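4.3 Recording a cloth task by hand guiding

Complete section 4.2 first. The arm must be in Guide mode, with the wrist camera view open on the Maklow screen.

1. Lay the cloth on the table within reach of the arm.
2. Hold the wrist grip and press the green button. Recording starts after 2 seconds.
3. Move the gripper down slowly until the cloth lies between the fingers.
4. Press Close on the grip. Keep your other hand clear.

CAUTION: Do not push the fingers into the table. The arm stops at once and the recording is lost.

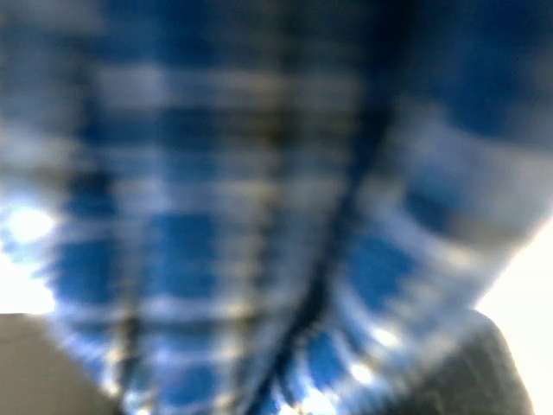
Figure 26. Wrist camera view close to a checked cloth. The pattern is blurred at this range.

5. Lift, move and lower the cloth as the task requires, then press Open.
6. Press the green button again to stop. Enter a task name and select Save.

Note: The wrist camera does not focus on cloth this near. Do not adjust the lens. Judge the grip by eye from beside the table.

Note: The unit stores up to 210 recordings. Older ones are not deleted automatically; see 6.1 for copying them to a drive.

If you are using the Uselska remote handset, skip step 2 and go to section 4.4.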